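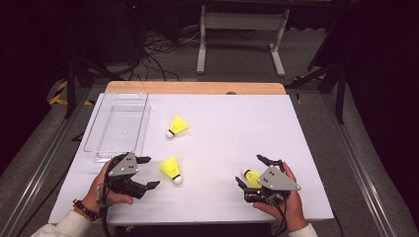 # Bench tips for the Ado hand grippers

These are notes from building and using the Ado pair at the Rarnach workshop. They started as a list taped inside the cupboard door and got too long for the door. Most of it applies to any hand-held gripper you put together yourself from printed parts and a kit of hardware. If you are working from the older Elton drawings, the finger links are a little longer and the hole spacing on the top plate is different, so check against your own parts before you drill anything.

## Before you start

Sort the hardware first. The short screws and the slightly less short screws look the same in a dim room, and the longer ones will go right through the finger link and bind against the one behind it. A muffin tin works well for sorting. So does an egg carton, if you don't bump it.

Print the links flat and let them cool on the bed. Pulling them off warm gives you a slight bow that you won't see until the finger is assembled and rubs on one side. Trim the brim with a sharp blade, then run a deburring tool around each hole. Sandpaper is fine for the outside edges. Keep it away from the pivot holes, which go oval quickly.

Lay out the left and right hands on separate sheets of paper and draw around the parts. They mirror each other, and a left link will bolt onto a right hand without complaint.

## Fingers and pivots

- Put every joint together dry and move it before adding any thread locker.
- Tighten a pivot until the link stops moving freely, then back off by about an eighth of a turn. It should swing down under its own weight.
- Use lock nuts at the pivots. Plain nuts walk off.
- A tiny amount of dry lubricant is plenty. Oil collects dust and gets on the pads.
- If one finger closes ahead of the other, look at the link nearest the palm first. That is where a swapped spacer usually ends up.

Squeaking in a new finger mostly goes away with use. Open and close it while you are waiting on something else. A click is different, and means a screw head is catching on a link or a print has a raised seam. Find it and file it down before it wears a groove.

## Pads

Glue pads on last. Wipe both faces with rubbing alcohol, let them dry, and press the pad down from the middle outward. Leave it overnight with a rubber band around it, even if the glue says it sets fast.

Soft pads grip smooth plastic better, and they also tear sooner. For feathers, thin cups, and the skirts of plastic shuttlecocks, we use the soft ones. For blocks and tool handles, the firmer ones hold up. Kinoshita sells a sheet of pad rubber you can cut with scissors, and one sheet does both hands with some left over. Cut a spare set at the same time and keep it in a bag with the leftover screws.

Dirty pads are the most common reason for a bad grip. A damp cloth before each session takes care of it. Dish soap leaves a film, so rinse well if you use it.

## Top plate

The plate takes more knocks than any other part. Round the corners with a file when it comes off the printer and your sleeves will last longer.

Keep stickers, tape and grease off the top face. If you use marker dots, punch or print a shallow recess for each one so it goes back in the same spot when it has to be replaced. Matte dots are easier to work with than shiny ones under overhead lights. Don't touch up a scuffed dot with a pen. Peel it and put on a fresh one.

Check the plate screws at the start of the day. They come loose slowly, and the first sign is a wobble that feels like a bad finger joint.

## Cables

Most of our repairs have been cable repairs, so this section is longer than the rest.

1. Leave a loop of slack at the handle before the first tie. The loop should be big enough that you can turn your wrist all the way over without feeling a pull.
2. Tie the cable to the handle body, never to a moving part.
3. Let it hang down on the outside of the hand. A cable that crosses between the two hands will catch on whatever you are reaching for.
4. Label both ends. Left and right get swapped when the bench is tidied, and it can take a while to work out why everything is backward.
5. Unplug by the connector.

Snug the zip ties by hand and cut the tails flush. A tail cut at an angle will scratch the side of your palm all afternoon. Hook-and-loop ties are better at the plug end, where you'll be undoing them often.

Spare cable on the floor should be coiled and pushed back against a wall or under a desk. We put hazard tape down where people tend to step. It lifts at the ends after a while, so press it down when you sweep, and replace it when it starts to collect lint.

If a reading drops out when you move your wrist, hold the gripper still and bend the cable a short stretch at a time, starting at the plug. Mark the bad spot with a bit of tape before you let go of it. You will not find it again as easily.

## Setting up the table

A plain white board over the tabletop makes a good work surface. It wipes clean, it hides the grain, and small parts show up on it. Use a board that lies flat on its own. If it rocks, put a scrap of non-slip shelf liner under it. Don't tape down the edges unless you have to, as the tape picks up dirt and leaves a gray line.

Clear plastic trays are handy for sorting practice. They weigh almost nothing, though, and a finger that catches the rim will drag the whole tray along. A small piece of removable putty under the base keeps it put. Wash trays with cool water and let them air dry. Paper towels leave scratches that show up under the lights.

Stand where your elbows can stay close to your sides. If you have to lean over to reach the far edge, move the work closer. Light should come from above and from both sides if you can manage it, otherwise your hands will throw a shadow right where you need to see.

Keep tripod feet and stands well back from where people walk. The table legs are bad enough.

## Things to practice on

Start with something light that won't roll far. Plastic shuttlecocks have been the best beginner object we've tried. They're cheap and they don't mind being dropped, and you have two very different places to hold them. The base is round and firm. The skirt gives when you squeeze it, so you learn pretty fast how hard you're pressing.

A few things that help:

- Scatter them so they point in different directions. If they all face the same way, you only learn one move.
- Come in low, with the fingers already open a bit wider than you need.
- Close slowly on the skirt and stop as soon as it starts to give. A crushed skirt usually springs back, but a creased one stays creased.
- To get the base, tilt your wrist so the fingers come in from either side of it.
- Lower the shuttlecock into the tray before opening. Dropped from any height it will hop out.
- Use one hand to steady the tray if it wants to slide.

Do 5 minutes, then put the grippers down for 2. It doesn't sound like much of a session, but your forearms will be tired the first few times, and tired hands squeeze too hard. After a week or so, people here go up to 10 minutes without a break.

Once that gets dull, move on to clothespins, sponges, and bottle caps in that order. Bottle caps are harder than they look. Marbles are not worth the time spent under the table.

## Wearing the right thing

Push sleeves up or wear something with a close cuff. Loose cuffs get into the lower links. Bracelets and watches are fine if they sit behind the handle and don't swing. Move them up your arm if they do.

The handles were drawn for a medium hand. For a smaller one, wrap the grip with bicycle bar tape and it fills out nicely. For a larger one, file down the ridge at the back and sand it smooth - check that there's enough wall left before you start.

## Putting away

Leave the fingers half open. Stored shut, the pads take a set and stick together in warm weather, and in August ours had to be peeled apart with a plastic spoon. Hang each gripper by its handle, with the cable in a loose coil on its own hook next to it. Don't wrap the cable around the body.

Wipe the board, stack the trays upside down, and put the shuttlecocks back in their tube base first.

## Spares worth keeping

- lock nuts and pivot screws, both lengths, in separate jars
- one finger link for each side, already deburred
- a cut set of pads
- marker dots
- a complete cable, tested
- hook-and-loop ties

The tested cable goes back on the shelf with its tag on. If you use it, write that on the cupboard door.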